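Movham have sacked another manager, and I would like to register my surprise, but I used it all up in February on the last one.

The official statement ran to four sentences. It thanked him for his efforts, wished him well, promised an update in due course and reminded supporters that half-season tickets were still available. I have read warmer letters from the gas company. He lasted 15 league games, won three of them, and spent most of his time on the touchline with his arms folded like a man waiting for a tow truck.

I don't want to defend the results. The results were terrible. What I want to talk about is the job he was hired to do, which nobody at the club ever seems to have written down.

Go back through the last few appointments and you will find a kind of weather pattern. Lindemann was brought in because the team was too cautious. He played two strikers and a winger at fullback, and for a few months it was the most fun you could have in the cold. Then Movham lost 5-4 at home to Trokberg, having led 4-1, and the board decided that fun was the problem. So they hired a man who organized. He organized so thoroughly that the team went six games without a shot on target before halftime. People in my section started bringing books.

The board looked at this and concluded that the team was too cautious. You can see where this is going, and so could everyone in the ground except the people with the good seats.

Each of these managers left behind players. This is the part that gets skipped in the excitement over who's next. The squad now contains two of Lindemann's strikers, neither of whom can play alone up front, five of the organizer's center backs, and a left winger bought by a sporting director who left before the winger's plane landed. The newest man inherited all of them and was asked to make them press high up the field. The center backs, who are large and thoughtful people, did their best.
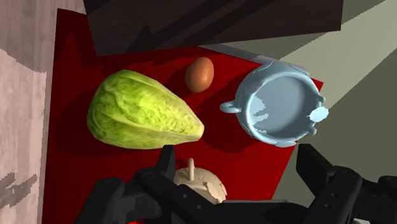

I'm told that pressing is mostly about attitude. I would say it's mostly about being able to run, and then run back again, and our midfield has a combined age that belongs on a historical marker. Against Zimard they pressed beautifully for 15 minutes. After that Zimard just passed around them, politely, the way you step around someone who has dropped their groceries. It finished 3-0 and the third was a tap-in from a throw.

Aoi Chiba, who sits next to me and has kept every program since she was nine, has a theory that clubs hire managers the way people pick vacations. You remember what was wrong with the last one. It rained, so now you want the desert. Then the desert is too hot, and you start looking at cabins by a lake, where it rains. At no point do you ask whether you packed the right clothes. I told her this was unfair to the board and she said yes, probably, but had I met the board?

I have, once, at a supporters' evening held in a room behind the main stand with a radiator that knocked. Some 200 of us turned up. A director used the word "identity" until it stopped sounding like a word. When a man near the front asked what the identity was, he was told it was a journey. The man sat down again. I thought he showed great restraint.

There is a reasonable case on the other side, and I'll make it, since the club won't. Movham are a small side with a small budget, and dropping down a division would cost more than any number of severance checks. If you think the man in charge is taking you down, you can't sit there admiring your own patience. Trokberg were patient a few seasons back. They kept their manager all the way to the bottom and he cried on the radio, and it was very moving, and they spent the next two years playing in front of parked cars.

So yes, sometimes you have to fire the guy. I just wish that before they did it, somebody would spend one afternoon deciding what kind of team they would like to be when it isn't on fire. Pick something. I don't even mind what. If we are going to be dull, let's buy dull players and hire a dull manager and be dull properly, for years, until visiting fans dread the trip. Zimard did exactly that. They have had one coach in all the time Movham have had six, and their fans complain about him constantly, from fourth place.

The names being mentioned now are the usual ones. There's a former captain with no coaching experience and excellent hair. There's a 64-year-old who has managed everywhere twice and would keep us up by Easter and be gone by summer. And there is, I swear, talk of bringing back Lindemann, because the football has become a little cautious.

Aoi has already said she'd take him. I said I would too, provided somebody reminds him what a fullback is. We have Trokberg at home next, and I've told her to leave the books in the car.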